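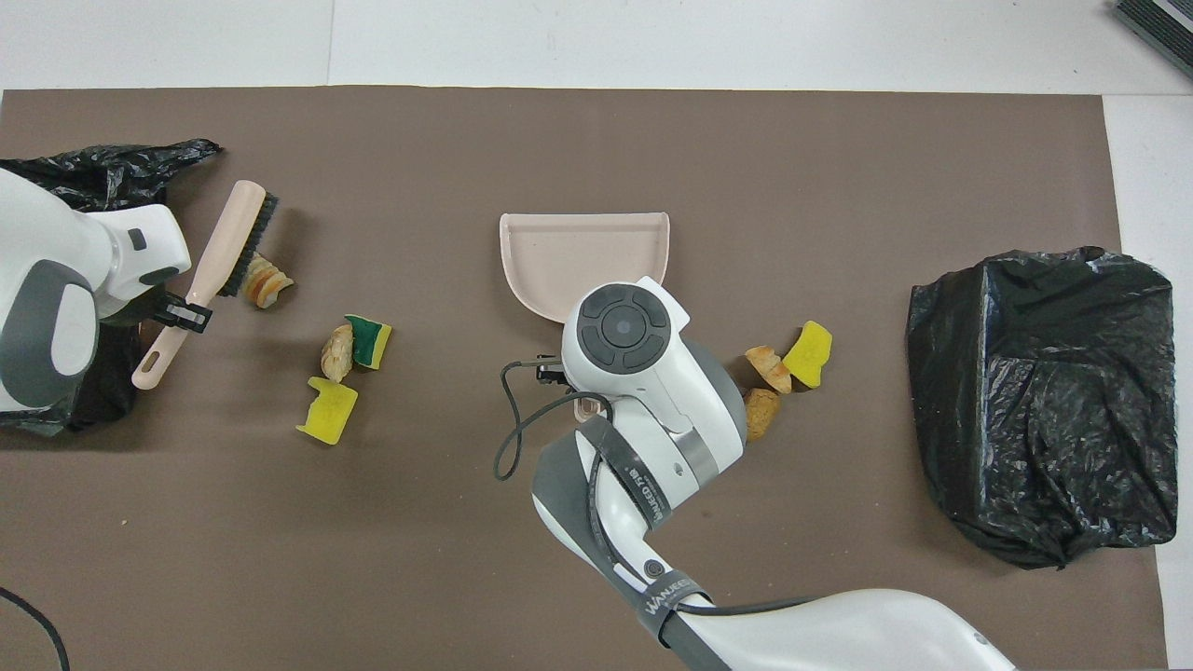 How Does a Robot Learn to Sweep?

When you were small, someone probably showed you how to use a broom or a brush. You watched, you tried it, and you made a mess a few times before you got better. A robot can also learn from being shown, but it needs to be shown many more times than you did.

At the Hulix Learning Laboratory, robots with two arms are taught to do small household jobs. One of these jobs is clearing a table. A brush goes in one gripper, and a dustpan is placed where the other arm can reach it. Bits of bread and pieces of sponge are set out on a brown mat to serve as the mess. Black plastic bags lie on the mat as well.

What is an example?

Each time the job is done from start to finish, the computer saves a record of it. This record is called an example. It holds what the cameras saw and how every joint in the arms moved. A joint is a place where an arm can bend or turn, like your elbow or your wrist.

In the first examples, the robot does not decide anything for itself. A trained person, called an operator, guides the arms. The operator must move slowly and smoothly, as the robot will learn to copy those movements — even the clumsy ones.

Why are so many needed?

Suppose you only ever practiced sweeping up one crust of bread, always in the same spot. You would still know what to do if the crust were moved. A learning system might not. It has to see crusts on the left, crusts on the right, big chunks, small chunks, and soft things such as sponge that do not slide the way bread does.

For this reason, the pieces are moved to new places before each example. For the sweeping job, the laboratory set a goal of 800 examples. Operators had recorded 195 of them by the end of July. A single example lasts 17 seconds when it goes well.

Who checks the examples?

"We look at every recording before the computer learns from it," explains Gerardo Martinelli, who directs the program. "If the brush was dropped, we mark the place where it happened. A mistake can be useful, but the system must be told that it is a mistake."

When enough examples have been checked, the computer studies them and searches for patterns. Then the robot is given a mess it has not met before, and it must try the job without an operator.

Try it yourself

Tear a slice of bread into 3 pieces and place them on a tray. Ask a partner to close their eyes and sweep the pieces into a dustpan, following only your spoken directions. Write down each direction you give. Were you surprised by how long the list became?

Related items
Dougal Carnegie Answers Your Letters About Robot Hands
What Is a Sensor?
The Beaudoin Classroom Kit: Notes for Teachers
Visiting the Sukgate Learning Center
Words to Know: Gripper, Joint, Operator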